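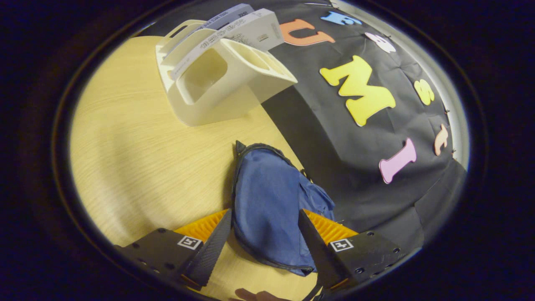

Foam letters on the black cloth, with the white holder and card packet alongside.

November
By Ching-wen Choi, for the Nornau fund

You asked for a plain account of how the letter tables are going, so I will start with what I doubt. The Wular plan promised that children would pick up a letter, say its sound and put it back in order. In the sessions I sat in on they mostly picked it up and kept hold of it. Joaquim Quintela, who runs the tables, thinks this is a good sign. I would like to see it written down before I agree.

The cloth does help. Against bare wood the pale letters were easy to miss, and on black even the white one shows up. It creases badly, though, and will need ironing or replacing with something heavier. I am less sure about mixing sizes. The big yellow M gets grabbed first and the small S is left for whoever arrives last. Capitals and lower case are also muddled together, with a t next to an S, and the Wei notes we were given say nothing on whether that is meant.

We have run 24 sessions in five rooms. Spending to the end of the month is 2157, nearly all of it on foam letters and cloth. I can't yet tell you what that bought. The Granidis checklist was filled in for around five sessions and two of those are unreadable.

The card packets are my other worry. The print is small, and the helpers I spoke to had looked at the sketch and left the words alone. Joaquim wants to reprint them. I would hold that money back until somebody has tried a session without any cards at all.

Still to do: sort the letters into two sets by size, get the checklist down to one side of paper, and agree who takes the cloths home to wash. I have not asked for more funds in this report.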